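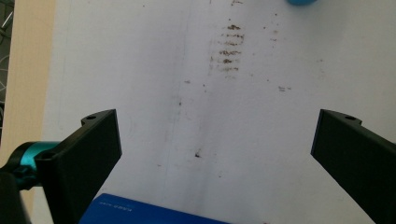
Flindbridge is getting its drawing night back, and I could not be happier about it. The Lill, the little arts room over the old feed store on Gremeck Street, reopens for evening classes in February after being shut since the spring, when the roof let in more water than anyone could mop up.

If you never made it up those stairs before, the drawing night was the one where you paid a few dollars at the door, picked a stool and drew whatever had been put in the middle of the room. Some weeks it was a pile of squash. Once it was a tuba, and I still have my drawing of it, which looks like a snail that swallowed a funnel. I went for three winters and never got much better, and I was sad when the sign went up saying classes were off until further notice.

The roof is done now. I stopped in last week while the paint was drying and got a good look around. The water stain over the back windows is gone, the floor has been sanded, and there's a new sink (a deep one, hooray) where that awful drippy one used to be. The heat works too. Anyone who sat near the door in January will know what a big deal that is - I used to draw with my gloves on.

The room seats 19, same as before. That's the fire rule for the upstairs and it isn't going to change, so the big news is that there will be two sessions an evening instead of one. The early one starts at 5:30 and the late one at 7:45. I'm told the early one is meant to be easier for people with kids, and kids over ten are welcome at it as long as a grown-up comes along. The late one is adults only, and if it's anything like it used to be, there will be a lot of talking and somebody's homemade cookies going around.

The price is going up a little. It'll be eight dollars at the door, up from five, or you can buy a card for 105 dollars that covers every session through the end of June. I did the math on the back of an envelope and the card pays for itself on your fourteenth visit, so think hard about how often you'll really climb those stairs in the snow. I bought one anyway!

Paper is included. Pencils and charcoal are too, though you're welcome to bring your own, and the easels are the same wobbly ones we all know. There was talk of replacing them, but the sink ate that money. Stomer, the print shop across from the post office, is giving the room 200 sheets of heavy drawing paper to get things started. They're also letting people hang finished work in their front window again, which I always liked because you'd be walking by with your groceries and suddenly see your neighbor's squash.

The part I'm most excited about is the beginner course. It runs six weeks, it's separate from the drop-in nights, and it starts with plain line drawing and goes on to shading and then to color if there's time. It costs 120 dollars and you have to sign up ahead of time. When I was there the sheet by the door already had a bunch of names on it, so I wouldn't wait. I put mine down, three winters of experience and all.

A few things are still up in the air. The Saturday-style family workshops, the ones with the glue and the feathers, don't have a teacher yet. The clay corner is closed for now too. The kiln is fine, I hear, but the wiring behind it needs to be looked at before anyone plugs it back in. And there's still no elevator, which a lot of us have grumbled about for years. I asked, and the answer was that the town is looking at a ground floor room for at least one session a month, maybe in the library basement. I'll write more when I hear more.

Sign-up sheets are on the landing at the Lill, and there's a second set on the counter at Stomer if the street door is locked. You can park behind the feed store after 5, but stay out of the two spots by the loading dock. They do tow.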